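Portrait workshops — worth the money or not?

softbox_sceptic
Posted in: People & Portraits

Has anyone done one of those paid group portrait days where they supply the models and lights and you turn up with a body and a lens? A Tremico one has come up near me in November and I keep going back to the page and closing it again.

The blurb promises I'll "leave with a portfolio". That's the bit that bothers me. If 18 of us stand in a line and shoot the same model under the same light that somebody else set up, whose portfolio is it? I've seen the galleries from last year's and I couldn't tell one person's pictures from the next.

I shoot friends and family mostly, window light, one speedlight I don't much like. I'd like to get better at directing people. My sitters all end up with the same stiff half smile.

fenland_f2
Did one two years ago, different firm. You get your few minutes with each model, then the next person's breathing down your neck. The models were lovely and knew exactly what they were doing, which meant I learned nothing about directing because they went through their poses whether I spoke or not.

Nice pictures though. My mum has one on the wall and she's never met the woman in it.

grainandbearit
Disagree with both of you. I did the Tremico day last spring and it got me over being scared of studio flash. Before that I'd never touched a trigger. The chap running it made us each meter and move the key light ourselves. So no, it wasn't somebody else's light the whole time.

softbox_sceptic
Each of you? In one day, with a full group? How long did you get?

grainandbearit
20 minutes on the lights in the morning, then we were in pairs. I didn't say it was perfect. Lunch was poor.

half_stop_harry
20 minutes is a YouTube video.

grainandbearit
It's a YouTube video where somebody stops you when you've got it wrong.

ludlowlens
The thing I'd ask is what the terms say about using the pictures. The one I went to at Zirnotau Studios had a release that let you put them on your own site but not enter them in competitions. That was on page 2 of a form handed out at the door, after we'd all paid. A couple of people were properly cross.

softbox_sceptic
Thanks, that's the sort of thing I wanted to know. The Tremico page says "full usage rights" and then has an asterisk and I can't find what the asterisk goes to.

half_stop_harry
There's your answer then.

fenland_f2
If you want to direct people, find a local drama group. They always need headshots, they're used to being told where to stand, and they'll tell you if you're being unclear. I did 51 of them over one winter for nothing but tea and I got more out of that than any workshop.

grainandbearit
51 free headshots and then people on here wonder why they can't charge for portraits.

fenland_f2
They weren't going to pay anybody. The last lot in the programme were done on a phone against a fridge.

grainandbearit
They always say they weren't going to pay anybody.

ludlowlens
Can we not do this one again, there's a whole thread for it in Business.

mrs_bokeh
I'm a bit in the middle. I think the group days are fine if you treat them as a day out. Where I get doubtful is the "mentoring" they sell you on the back of it. I signed up for the McIntyre course after a workshop and the feedback on my pictures was always "lovely mood, watch your edges". I started sending in ones with nothing much wrong at the edges. Same comment. I cancelled after that.

half_stop_harry
Lovely mood, watch your edges is going in my signature.

softbox_sceptic
Right, I emailed them. They say the asterisk is "standard terms, available on the day". I've asked for them in advance and got an automatic reply with a discount code in it. So I'm leaning towards no.

I might put the money towards a second stand and a bigger modifier, and take up the drama group idea, though I'm not convinced I'd be any better at talking to actors than I am at talking to my brother in law. My usual trick is giving people something to do with their hands, and even that wears off after the third frame.
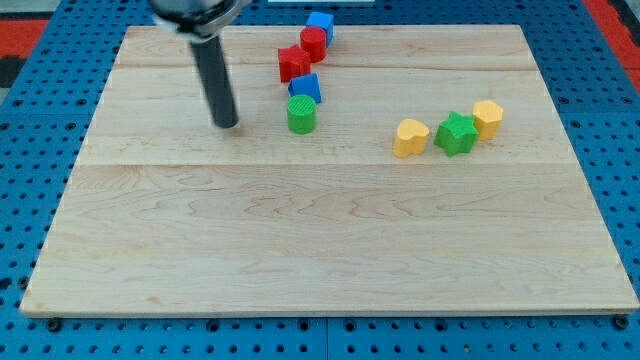
The other option is the Luker umbrella kit, the one with the diffuser sock. Reviews all say "soft, flattering light", but so do the reviews for everything else I've looked at, including a bare bulb. Does anyone own one who didn't get it free?

ludlowlens
I've got one, paid for it. The umbrella's decent. The bracket slips if you tilt it past a certain point, so I use a different bracket. Wouldn't buy the kit again, would buy the umbrella.

grainandbearit
Mine has never slipped. Did you tighten the little one underneath as well as the big one?

ludlowlens
There's a little one underneath?

grainandbearit
On the left, below the spigot. It's stiff.

ludlowlens
Will look tonight. I still think it's a bad bracket.

softbox_sceptic
Does the sock leave a hot spot in glasses? Three of my regular sitters wear them and I'm sick of getting rid of white blobs afterwards.

mrs_bokeh
Any umbrella will if it's low. Put it up higher and have them drop their chin a touch. Or ask them to tip the arms of the glasses up off their ears a little, looks odd from the side but you don't see it from the front.

half_stop_harry
You do see it from the front.

mrs_bokeh
Not if you do it properly.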